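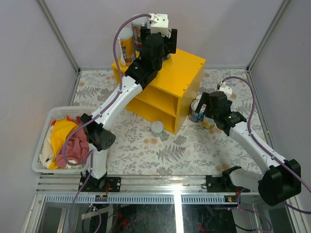 In June I drove over to Amholm for the open day at Ruritside. I had signed up for the 4 o'clock slot, which meant I got 30 minutes in the room with the arms and a cup of weak coffee before that.

Halyna Tkachuk ran the demonstration. She told us the job was shelf tidying, with cans and tall containers that have to go on a small yellow shelf or come off it. The two arms are mounted on one rail at the front, and each has a black gripper with dark fingers. One can be up at the top of the shelf while the other is down among the cans on the floor. I had expected them to take turns more than that.

The cans are ordinary ones with printed labels, in different heights. Somebody asked why they didn't use plain blocks. Halyna said they did at first, and the arms got good at blocks.

There was a laundry basket full of cloth on the left side of the same floor. That belongs to a folding task, and we didn't get to see it. I would have liked to, as folding is the part I hate at home.

The floor covering has a print of gray ferns and peach-orange flowers. Hacer Polat, who sat next to me, had the same pattern on a tablecloth once. She asked if it confused the cameras. The answer was that they change the covering often so the arms don't get used to one background.

The arms are slower than I thought they would be. I didn't mind, because I could follow what each one was doing. They are also quieter than my dishwasher.

Parking was 2 dollars at the lot behind the building. Bus 74 stops there too. They plan another open day in the fall and I'll probably go if the folding is on.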